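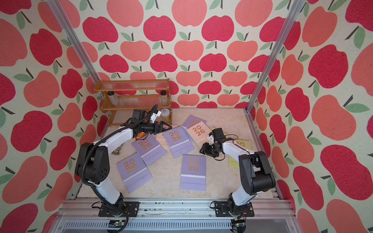

*Figure 3. Poste de démonstration à deux bras, avec les calendriers de bureau et l'étagère à épices.*

### 4.2 Recueil des démonstrations

Nous avons longtemps hésité entre le guidage à la main, si naturel pour qui débute, et la commande à distance, que nous avons finalement retenue pour l'ensemble du corpus Burngate. Flora Buchanan et Blair McIver se sont partagé les séances de novembre, avec une patience dont nous leur savons gré ! La consigne tenait en peu de mots : dégager un calendrier du tas, le redresser, puis laisser les deux pinces s'en écarter sans le renverser. Chaque opérateur disposait de sept essais d'échauffement, que nous n'avons pas conservés, et pouvait ensuite enregistrer jusqu'à 200 démonstrations, à son rythme et avec autant de pauses qu'il le souhaitait.
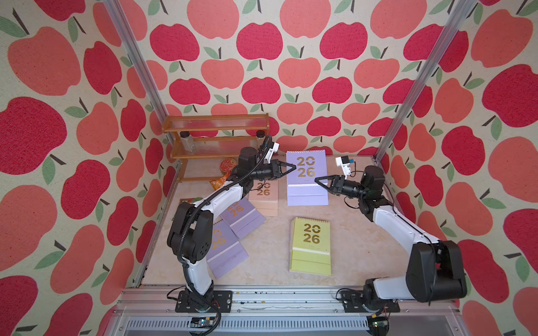 La difficulté, on s'en doute, tient surtout à la coordination. Un calendrier saisi d'un seul côté pivote volontiers autour de sa reliure, et il faut que la seconde pince vienne l'accompagner au bon moment (ni trop tôt, ni trop fort). Nos opérateurs ont chacun trouvé leur manière de faire, et nous avons tenu à garder cette diversité dans les données, quitte à compliquer un peu l'apprentissage. Seules 39 démonstrations ont été écartées, presque toutes à la suite d'une perte de liaison avec le poste de commande. Les autres ont été rejouées puis annotées par Gavin Pollock selon le protocole décrit en annexe B.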